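Jul 11, 2025
By the Homes and Habits desk

Print this article | E-mail this article

The Big Sort

In February I rented a skip, bought a label maker and told my household we were going to become organised. The skip went back two-thirds empty. The label maker is in a drawer marked MISC.

Decluttering used to be something you did when you moved house or somebody died. Now it's a hobby with its own gear, its own vocabulary and its own aisle at the hardware shop, between the barbecues and the garden hoses. My neighbourhood has 2 businesses that will come and fold your jumpers for you. The dearer one, Zullex, charges $600 for a half day and asks that you don't apologise for the state of the linen cupboard. I apologised anyway.

The first thing they do is count. My kitchen held 204 items that Zullex classed as "utensils and similar", including a cherry pitter, a second cherry pitter and a thing for coring pineapples that I'd defend in court. The second thing they do is sell you tubs. You can't put your belongings in order, apparently, until you've bought something to put them in, and so a project meant to shrink the contents of the house begins by adding to them.

I've grown fond of tubs all the same. Mine are the Oltik kind, which stack, and an older lot from Ona, which say they do. A new tub looks like a promise. Give it a year in the garage and it looks like every other tub, scuffed up the sides and scratched across the bottom, and you stop being precious about what goes in it.

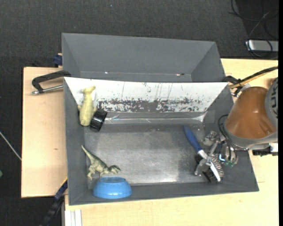

What the charity shop won't take

Then comes the boot of the car, where unwanted things go to be driven around. I carried a fondue set to work and back for most of autumn. When I finally got to the op shop they took the books, looked at the fondue set and handed it back with real tenderness.

The Fang app is meant to fix this. You photograph your cast-offs and strangers nearby claim them. It has about 1000 members in my area, and as far as I can tell we're all giving each other the same bread maker. I listed the fondue set at breakfast and it was gone by lunch — along with, I'll admit, the pineapple corer, in a moment of weakness.

By teatime I'd claimed a footstool.

Contact the editors | Copyright 2025. All rights reserved. | Back to top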